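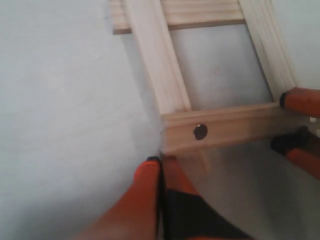 *Pale pine on a blue-grey surface.*

I bought the Tanel earbuds in December, after three weeks of being told by every advert on my phone that I needed them. The box promises "studio sound anywhere". I've been in one studio in my life and it smelled of carpet, so perhaps I'm the wrong man to judge.

Battery first. The claim is 16 hours with the case. I wore them on the train to work and back, plus the odd walk, and they wanted charging by the second evening. The small print says the figure is for half volume with noise cancelling off. Who buys noise cancelling earbuds and leaves it off?

The noise cancelling itself is fair. It takes the rumble out of a bus and does very little about the people on it. My old Dawber pair, which cost less than half as much, did the same job with a slightly worse hiss. Mared Gape borrowed the Tanels for a weekend and handed them back saying they were "fine, a bit tight", and that's about where I've ended up too.

## The app

You have to make an account before you can change the bass. I gave it an old email address and it still wanted to know my birthday. There are six sound presets and I can tell two of them apart, the one called Deep and the one called Voice. The others may well differ on a graph somewhere.
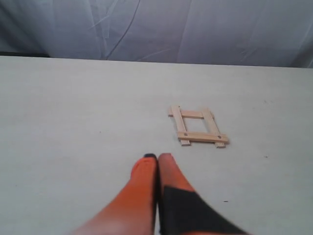

**Do they sound better with an expensive phone?**
I tried them with a cheap Birum and with my wife's much newer handset, same album, same volume, and couldn't hear any difference.

Tariq Mirani swears by the Zavico ones and says I should have waited for the sales. He also says he can hear the gap between a 256 kbps file and a lossless one over Bluetooth on a moving train. I offered to test him with his eyes shut – he had somewhere to be.

What does work is the physical button. A proper click to pause, no tapping at your ear and skipping a track by mistake. Gloves on, still fine. I'd pay a bit extra for that on any pair.

The left one has dropped out twice now, both times crossing the same road by the station, so I won't blame it yet. I've kept the receipt and the box. If the battery gets any worse before spring they're going back, and the Dawbers are still in the kitchen drawer.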